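How do I get a wooden worktop ready for my mother-in-law's quilting visits?
Asked by Najwa Qaisi, Sep 24, 2018

Hello everyone! My mother-in-law is coming to stay with us in Clevcombe in November, and she is 87 and has sewn every day of her life (she made all our curtains, bless her). I'd love for her to have a proper place to cut fabric. We have a wooden top I could use, but I worry about oil getting on her cottons, and about the height.
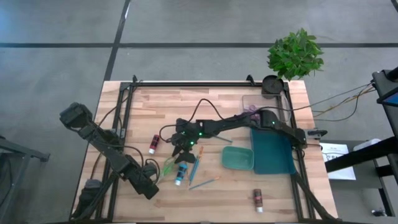

The tabletop, butcher-block style.

Should I oil it, varnish it or leave it bare? And how high is comfortable for someone who gets a sore back?

Georges Hijazi
Please don't oil it this close to her visit! I did mine with Risetti oil one spring and a whole yard of white lawn came up with yellow patches, and my wife still mentions it. Sand it lightly along the grain, wipe it down, and put on two thin coats of a water-based varnish, with a good long dry in between. Then lay an old sheet over it for the first few days. For height, have her stand with her arms bent and measure to her elbow, then come down a few inches.

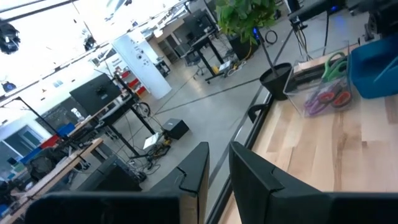 My mother quilted until she was 92, and what wore her out was getting up and down to look for things, much more than the cutting itself. Keep whatever she uses most within reach of her chair. A clear plastic bin like the one with the green-handled scissors and the purple-and-red pair is just right for that, as she can see what's in it without rummaging. And do find her a good lamp, on the left if she's right-handed.

Pejman Mohammadi
varnish, yes. get a cutting mat too or she will score the wood

Torben Ruppert
I agree with Georges on nearly everything, but I'd let her sit. My aunt has a tall stool with a back, from Strachan, and she can cut for a whole afternoon on it, stopping only for tea.

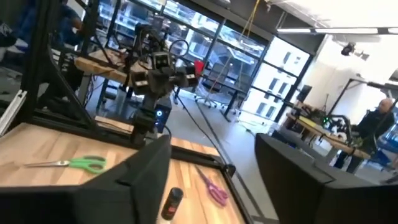
The other thing I'd do is ask her before you buy anything at all. Quilters have their own ways, and she may well want to bring her own mat and rulers in her suitcase. Do let us know how the visit goes, Najwa, and what she ends up making!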